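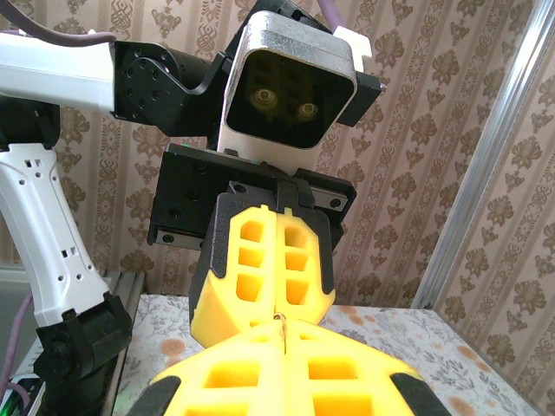

Trunlow, December 9, 2025

Cracked heels that won't close up - what worked for you?

heelandtoe
I've had splits in both heels since April. The left is worse, with one crack deep enough to catch on my socks. I'm on my feet all day on a hard floor. I've been using Piltlow balm at night, which softens the skin but the crack opens again by lunchtime. Has anyone got theirs to heal properly?

marshwalker
Urea cream. I started on a weak one and got nowhere, then the pharmacist moved me up to a stronger tube and mine closed in 5 weeks. Put it on after a bath, then cotton socks. Don't use the very strong stuff on open cracks, it stings badly.

Otel_road
I'd say file first, cream second. If the hard skin is thick, nothing gets through it. I file dry, 2 evenings a week, with a plain foot file.

marshwalker
I don't agree with filing when there's a deep split. I did that and made it bleed. Let it close, then file the edges down.

Otel_road
Fair enough for the deep one. The other heel would be fine.

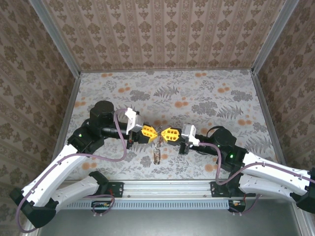
tidy_kettle
Heels crack because the skin is dry and thick and then gets stretched when you put weight on it. Cream sorts the dryness but does nothing about the stretching. Think of a little coil like the coppery one in the photo - load it and it gives, which hard skin can't do, so it splits at the edge. A shoe with a closed, firm back holds the heel together. I gave up backless slippers and that did more for me than any balm.

heelandtoe
I do live in backless slippers at home. I'll try closed ones. Which brand did you go for?

tidy_kettle
Chiang, the plain ones with the stiff heel. They were 27 pounds. Any closed shoe that fits would do the same job.

lowfen80
Check it isn't athlete's foot. Mine looked like plain dry skin for ages, no itching at all, and it was fungal. Cream made no difference until I had it treated. And if you're diabetic, see someone before you do anything with a file.

heelandtoe
Not diabetic, but I hadn't thought of fungus. There is some peeling on the sole. I'll show the pharmacist and ask about urea while I'm there.

Otel_road
Still think you should file the right one.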